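Worach Facilities Service Desk
Request 1010 — Wooden work surface, stains and loose items
Location: Neltwood building, room 8
Opened by: Oona Partanen
Assigned to: Kwadwo Opoku
Priority: 4
Status: Pending requester

Description of issue
The requester reports that the light wooden work surface in room 8 no longer wipes clean. Marks remain after the daily cleaning with the standard Jedside spray. The requester also asks whether the articles kept on the surface may stay there during treatment, and where they should be stored if they may not.

Entry 1 — K. Opoku
Request received and accepted. The requester was asked to confirm which product is in use, how often it is applied, and whether any ink or adhesive has been spilled. 

Entry 2 — O. Partanen
The product is the Jedside spray, applied at the end of each working day. No spill has been recorded in the room log. Pens are used at the surface daily and are sometimes left uncapped. 

Entry 3 — K. Opoku
Daily use of the spray is to be suspended. A damp cloth with no product should be used in its place, wiping with the grain. The surface should not be sanded or scrubbed by room users. A test application of Chow wood cleaner will be made on a small area before any wider treatment is approved.

Entry 4 — R. Harju, Stores
One bottle of Chow wood cleaner issued to K. Opoku, stock line 91. Two further cloths issued to room 8.

Entry 5 — K. Opoku
Photographs reviewed. A brownish stain with a blotchy amber edge is visible in the wood and will be used as the test area. Before the visit, please clear the far edge of the table. The stapler, the green baseplate with its bricks and the teal item in its stand should go into the cupboard — the pen as well, with its cap on. Items may be returned once the surface has been released in writing.

Entry 6 — O. Partanen
Noted. Kindly propose a time for the visit. Satish Pal will provide access if I am away.

Attachments

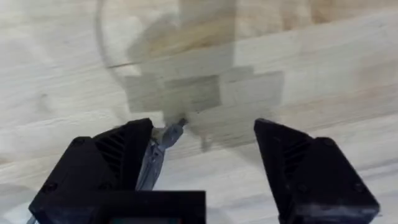
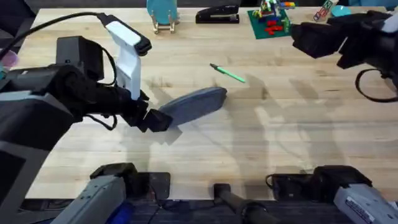
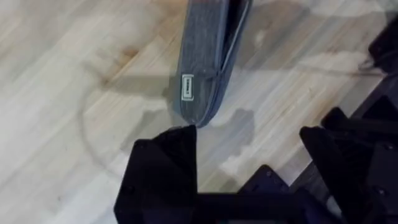
Room 8, Neltwood. The brownish stain is in the last photograph; the stapler and bricks are in the second.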